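Towels become stiff after moving to Wuvton, what can I do?

lowtide_lamp
Good evening to all. I moved from Jidberg to Wuvton in February and my towels have changed. In Jidberg they were soft when I took them from the line. In Wuvton they dry like cardboard, and when I fold one it keeps the fold. The detergent is the same, the machine is the same (I brought it with me), and I dry them indoors on a rack as before. I have read that the water in Wuvton is hard. Is this the whole reason? I would like to solve it without buying new towels, as I bought six good ones last year and they were not cheap.

English is my third language, so please excuse if I use a wrong word for some washing matter.

pegbasket
Your English is fine. Yes, Wuvton water is very hard, look inside your kettle. The minerals stay in the loops of the towel. Put 200 ml of white vinegar in the softener drawer, no softener, and wash warm. I do this every second wash and my towels are all right.

oatfield
I must disagree with the vinegar, politely. My machine's booklet asks me not to use it, because of the rubber seal around the door. Perhaps one time does no harm, but every second wash for years I would not do. Citric acid has the same question. For me the better way is a water softening powder, added to the drum together with the detergent. It is made for this use.

pegbasket
I have used vinegar for longer than I have lived in this flat and the seal is still good. It goes into the drawer, it is diluted by the rinse. I think the booklets are written by people who would like to sell us something else.

oatfield
Maybe so. I only say what is in my booklet. Everybody should look in their own.

lowtide_lamp
Thank you both. My booklet says nothing at all about vinegar, so I am not wiser. May I ask how much detergent you use? I have always taken the amount for soft water, one small cup, and I did not change it after moving.

oatfield
Then this is your first thing to change. With hard water the packet gives a higher amount. If you use too little, part of the detergent is spent on the minerals and there is not enough left for the dirt, and a grey film stays in the cloth. Please read the table on the back of the packet, it is usually printed very small.

tworingstove
I see it from the other side. In our building 132 flats share one laundry room, and what I find in those machines is too much detergent, not too little. People fill the drawer to the top. Then the rinse cannot take it away and the towels dry stiff and smell a little sour after two days. Before you add more, do one test. Wash one clean dry towel with no detergent at all, and look through the door in the middle of the programme. If you see foam, it comes from old detergent that is still in the towel.

pegbasket
That is a good test, I had forgotten it.

lowtide_lamp
I made the test this morning. There was foam, not much, but it was there. So I have old detergent and also hard water? It seems to me that the two advices go against each other.

tworingstove
They do, a little. First strip out the old detergent with one or two washes without any, at the warmest the label allows. After that, begin again with the correct amount for your water. And do not put all six towels in together. I put at most three, they need space to move in the rinse.

harbourquilt
Nobody has spoken about the drying. A towel which hangs without moving in still air will always be stiffer than one in the wind or in a tumble dryer. It is not only minerals. The loops dry flat against each other and they stay so. I live in Postness, where the water is soft, and in winter, when I dry indoors, my towels are rough also.

What helps me: I shake each towel hard before I hang it, five or six strong shakes, holding the short side. Then once more when it is nearly dry. My neighbour must think that I am beating carpets.

oatfield
I agree about the shaking. About fabric softener, I hope nobody here will recommend it for towels. They feel soft but they do not drink the water any more.

harbourquilt
I do use it, a very small amount, perhaps one time in a month. I have not noticed that they drink less. I know it is not the popular opinion.

pegbasket
It is a wrong opinion :) but you have soft water, so you are forgiven.

slowspin
I have another question for the thread, if lowtide_lamp permits. Does the kind of weave matter? I have some knit towels and some of the usual loop kind. They behave very differently on the rack and I would like to know if the advice is the same for both.

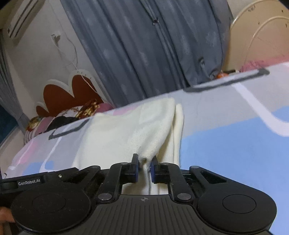
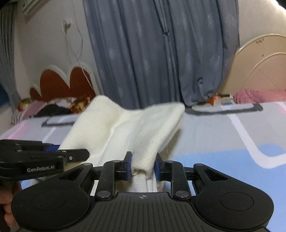
Towels and Bed Linen

slowspin
In the second photo the towel on the bed is a cream-white knit one. The knit ones I bought from a small shop called Jiang, near the station, and I like them, but they stretch. After some months one side has become longer than the other, and no folding can hide it. The loop towels keep their shape but they go stiff exactly as lowtide_lamp writes.

harbourquilt
Knit must dry lying flat, or over two bars of the rack with the weight divided. If you hang it from one short side, the water inside pulls it down. When it is still damp you can put it on a table and push it back to its form with the hands. I do this with jumpers and it is the same principle.

tworingstove
Lower spin also. I take 800 for knitted things. They come out wetter and need one more day, but they are not so twisted.

oatfield
I would not go so low for a towel. If it is too wet, then it is heavier on the rack and it stretches more, so you lose what you have won. A net bag and the normal spin has worked for me.

slowspin
I will try the net bag first, I have one already. Should the knit ones also get the wash without detergent?

tworingstove
Yes, the same, only not so warm. Look at the label.

lowtide_lamp
I return with a report. I washed the towels two times without detergent, three in each load. The second time there was no foam. After that I used the hard water amount from the packet together with the softening powder, and I shook them as harbourquilt has described. They are much better. They are not as they were in Jidberg, but they bend, and they dry the skin properly again. I did not try the vinegar yet. One towel still has a rough stripe along the border, and I think that this one is simply old.

pegbasket
Glad to hear it. The border is a tighter weave and shrinks more than the rest, pull it straight while it is damp. And if you ever want to try the vinegar, begin with the old one.

oatfield
And read the booklet of the machine.

Related threads
Limescale in the kettle, how often do you clean it?
Drying rack for a narrow balcony
Which side of the duvet cover goes out in the wash?
Sour smell from the detergent drawer
Storing wool blankets over the summer

Last updated: February, 21:40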